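하반기 장비 예산 이야기, 조금 길게 적어 봅니다

2025년 8월 4일 월요일

안녕하세요, Guremeo 소식지를 기다려 주신 분들께 늦여름 인사를 드립니다. 지난 호에서 장비 계획을 곧 알려 드리겠다고 해 놓고 한 호를 그냥 넘겼지요. 그사이 견적서를 몇 번이나 다시 받느라 그랬으니 너그럽게 봐 주시면 좋겠습니다. 이번에는 숫자까지 다 정리해서 들고 왔습니다!

먼저 큰 그림부터 말씀드리면, 하반기 장비 예산은 모두 505만 원입니다. 이 가운데 371만 원은 Arkeck에서 들여올 그리퍼 손가락 세트와 손목 카메라, 그리고 예비 케이블에 쓰기로 했습니다. 처음에는 팔을 한 대 더 사자는 의견도 꽤 있었는데요, 지금 있는 팔을 제대로 굴리는 데 필요한 부품부터 채우자는 쪽으로 마음이 모였습니다. 손가락은 소모품이라고 생각하시는 편이 편합니다. 가전제품 문을 여닫는 작업이 늘면 끝부분이 제일 먼저 닳으니까요.

나머지 가운데 124만 원은 Macapagal 작업실의 가전 구역 몫으로 떼어 두었습니다. 세탁기 문을 다루는 과제를 계속 이어 갈 생각이라 교체용 문 패킹과 경첩, 바닥 보호재 같은 자잘한 것들이 여기에 들어갑니다. 이런 항목은 견적서 맨 아래 줄에 있어서 빠뜨리기 쉬운데, 막상 없으면 작업이 하루씩 멈추곤 해서 이번에는 아예 따로 이름을 붙여 놓았어요.

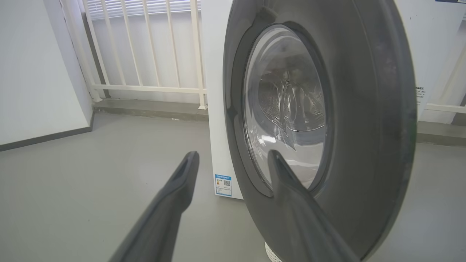

손가락 세트는 한 번에 몇 벌을 주문해 두는 것이 좋을까요?

팔 한 대에 3벌을 권합니다. 한 벌은 장착해 두고, 한 벌은 바로 바꿔 끼울 수 있게 작업대 서랍에 두고, 남은 한 벌은 다음 주문이 도착할 때까지의 여유분으로 보시면 됩니다.

이제 남은 10만 원이 궁금하실 텐데, 배송비와 통관 수수료로 묶어 두었습니다. 지난 2월에 배송비를 빼놓고 계산했다가 나중에 소모품비에서 끌어다 쓴 일이 있었거든요. 그때 서류를 다시 꾸미느라 고생하신 분들께는 지금도 미안한 마음입니다.

일정 관리는 이번부터 Inby에서 하기로 했습니다. 주문 요청도 그쪽에 올려 주시고, 품목 이름과 수량, 꼭 필요한 날짜를 함께 적어 주세요. 모델명이 헷갈리시면 쓰시던 부품의 라벨을 찍어 올려 주셔도 괜찮습니다. 손목 카메라는 기존 브래킷에 맞는지 먼저 확인한 뒤에 주문을 넣을 예정이라 손가락 세트보다 조금 늦게 도착할 것 같아요.

내년 예산에 팔을 한 대 더 넣을지는 아직 정하지 않았습니다. 의견이 있으시면 길게 쓰셔도 좋으니 편하게 답장 주세요. 저도 보시다시피 짧게 쓰는 사람은 아니라서, 긴 편지도 반갑게 읽겠습니다.

Guremeo 소식지 편집부 드림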